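About Our Group

The Jikton Manipulation Group studies how two robot arms can learn everyday handling jobs from people. We are a small research team inside Jikton, and most of what we do is slow bench work: set up a task, show the robots how it goes, train, test, change one thing, test again.

Illia Kostiuk started the group with one arm and a borrowed desk. The second arm came the following January, and with it the question we have worked on ever since. When a task needs two arms, how much of the showing has to be done with both of them moving together?

Our method is called Hirel. A person guides the arms through a task while the joint positions and camera views are recorded. Most teams record each task from start to finish. We record short pieces, such as reaching for a handle, pulling, or picking up a packet, and mark where each piece begins and ends. The learning program is trained on the pieces first and on a much smaller set of complete runs afterward.

The test tasks use ordinary things: boxes, wire handles, packaged food. Clear plastic wrapping is hard for the cameras because it shines and wrinkles, and a thin handle leaves little room for error. We kept both in the test set for that reason.

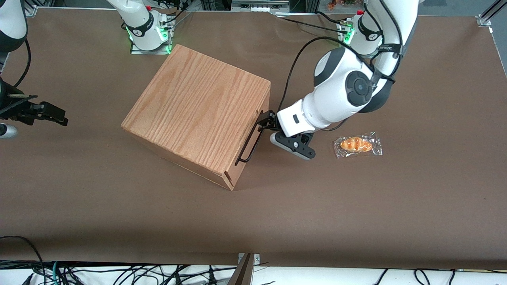

The bench, with the left arm's gripper next to the handle of the wooden box and a packaged roll on the table.

In our main study we used 3000 short pieces and 70 complete runs. A second program was trained the usual way, on some 1000 complete runs. The two finished about level on tasks where one arm does most of the work. On tasks where one arm has to hold something steady for the other, the usual way was still better — clearly so when the object could slide. We reported both results.

Timing is the weak point. The Hirel program tends to pause where two pieces meet, and during the pause the free arm sometimes drifts. We are now recording the joins between pieces as pieces of their own. Early tests look better, but we have not run enough of them to say more.

The work is split between 2 sites. Hamada has the bench and the arms, and Asport handles training and data storage. Visitors are welcome at Hamada by arrangement. Students who want to do a project with us should write first and say which part of the work interests them — recording, training or testing.

Filed under: About Us, Robot Learning, Research Methods

Contact | © Jikton Manipulation Group | Page updated October 2, 2019 | Back to top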